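and that's how I ended up picking noise in our school library for my project. I put a survey out in November and got 26 forms back, mostly from people who only go in to print things (fair enough!).

Almost everyone moaned about the chairs scraping. Second was the Morsy printer, which I can't argue with.
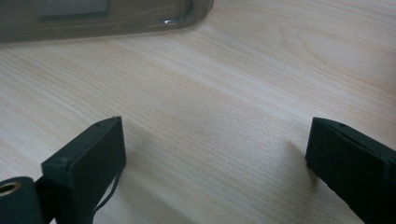
Pale wood tabletop, with the grain showing.

I'd wanted to compare us with the reading room at Javolside, but they only let me in at 4 pm, when it's dead quiet anyway.
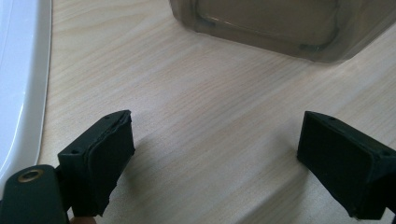 Skinum Student Reports, p. 1197

Felt pads for all the chair legs would take a box of 2000 from Kutia, way more than we need, so I'd split one with the canteen. I still haven't worked out what to do about the door – it bangs every single time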